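Notebook, bedroom corner, May
Garments on the bed, sorting and folding notes

Started at 9:40. Bheki Hlongwane asked me to write down how we handle the clothes on the bed before we change the folding order again, so this page is mostly for him and for me.

The cover sheet stays on for the whole round. Last time I took it off between rounds and lost half the morning putting it straight. The clothes are thrown on it without any order, dark ones and colored ones together. I don't smooth them first. 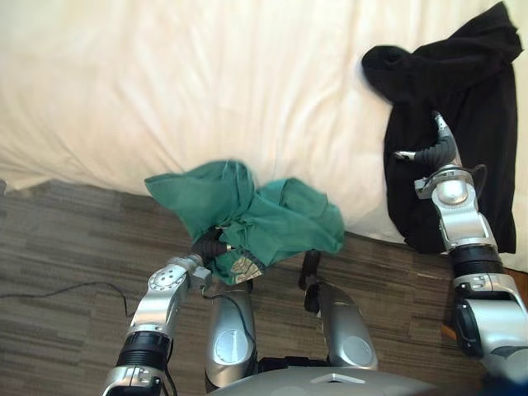
Green and black garments at the side of the surface, cream sheet under them.

The labels from Prikell came in the wrong size, so I wrote the numbers by hand on tape. The green one is 3128 and the black one is 3619. Please do not use the old list from Starkadville, there 3619 is still a towel.

About the edge of the bed. A garment which hangs over the side pulls more of itself down when you take it by the middle. I prefer to take it near the hem and bring it back to the flat part first — then look for the shoulders. It is slower but I had fewer twisted sleeves on the earlier rounds.

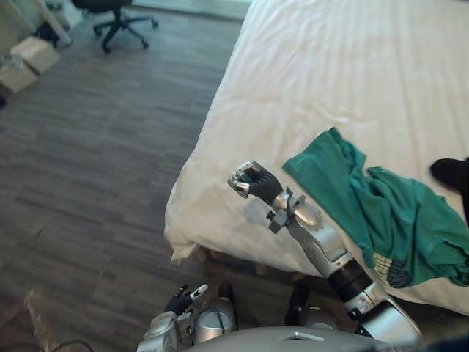 With T-shirts, the print helps me. When I find the print I know which side is the front, and I can turn the shirt before I open it. With plain dark clothes there is no such help and I must look for the neck seam. Bheki wants the print facing down at the end, I want it facing up. Not decided yet.

Lint is the other point. The black cotton takes everything, also from the sheet. I will ask for the Latuheru roller again, the one in the drawer has no sheets left.
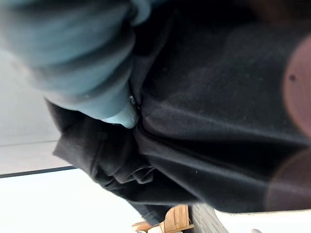 Black fabric close up, with lint and creases. Light blue fabric at upper left.

To do: correct the Starkadville list, order the right labels, wash the cover sheet before the next round.

Stopped at 11:15.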